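Vudero Moving Carton, Medium
Item 2671

Brown cardboard carton with four fold-in top flaps, for pantry goods, books and small household items. Ships flat. Sold in packs of 10.
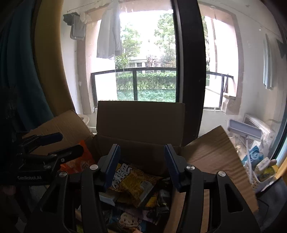 Tape the bottom seam twice before filling. Food can go in as it comes — bags, small boxes and a bottle stood upright will share one carton, as with the snacks shown. Keep the flaps folded out until the last item is in.

Cartons can be reused if the corners are sound. Returns accepted on unopened packs.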